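# Before the Cushions Get Fluffed

*Looking after a two-armed household robot takes more time than the job it was bought to do. We spent a morning with the unit at Jellholm.*

The service sheet for the robot at Jellholm starts at 7:30 in the morning and runs to two pages. The first page is hands and wrists. The second page is everything else.

Jellholm rents out furnished flats by the month, and for the past year it has used a humanoid unit to straighten up lounge rooms between tenants. The robot was put together by Plollevlow, a small integrator that buys in arms, legs and hands and makes them work as one machine. Servicing is done by Asamoah, a repair shop that used to look after packing lines and still does most of its business there.

The morning check begins with the machine powered down in its stand. The technician takes each finger through its full bend by hand and feels for grit. Carpet fibre is the usual trouble. It works into the joints and winds itself tight, and a finger that should close softly starts to close in steps. The fix is tweezers, a soft brush and patience. Compressed air was tried early on and only drove the fluff further in.

Next are the fingertips. Cushions and throws are light, but a robot that pinches fabric all day picks up a film of lint and whatever the last tenant put on the upholstery. The tips get wiped with a damp cloth and then a dry one. A slick fingertip will let go of a cushion halfway through a lift. A sticky one is worse, as the cushion comes along when the hand tries to leave it behind.

Then the cables. Each arm has loops of cable standing clear of the joints, and they look untidy to anyone seeing them for the first time. They need the slack. In the first month someone at Jellholm tied them down flat with cable ties to keep them from catching on door handles. The left wrist lost its signal two days later. Now the rule is that the loops stay loose, and the technician swings each arm across its full range to see that nothing pulls tight.

The counter in the control software read 3784 grasps on the morning we visited. Plollevlow asks for a wrist inspection every 500, and the sheet shows each one initialled, apart from a gap in November when the robot was down waiting on a joint seal. The right hand had been swapped out at 2032 after a finger tendon stretched. Its replacement has been fine, although it closes a hair faster than the left, and the offset had to be put in by hand.

That offset matters more than you might think -- picking up a cushion with two hands is a small tug-of-war. If one side closes first, the cushion twists, and the other hand closes on a fold or on nothing. The technician sets it by running the same grasp over and over, changing the closing time a little between tries.

Any couch will do for this, but leather is the harder test. Fabric holds a cushion in place while the fingers find the edge. On leather the cushion can slide away in front of them. Plollevlow's first approach was to have the hands come straight down and squeeze. The current program comes in low, from the two near corners, and waits for both hands to report contact before the arms start to move.

The feet get looked at last. They have to stop close enough to the couch for the arms to work without the body leaning too far over, and they have to do it without bumping the front of the seat. The stopping distance is checked with a strip of wood kept in the tool bag. Thick carpet can throw it out, so the check is done again in any flat where the floor is different.

Arno, which supplies the batteries, wants the pack rested before charging. That suits the shop well enough. The technician uses the time to write up the sheet and pack away the brushes.

After that the robot is walked to the lounge room and given a cushion, and nobody signs the page until both corners are held.
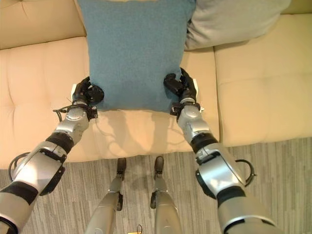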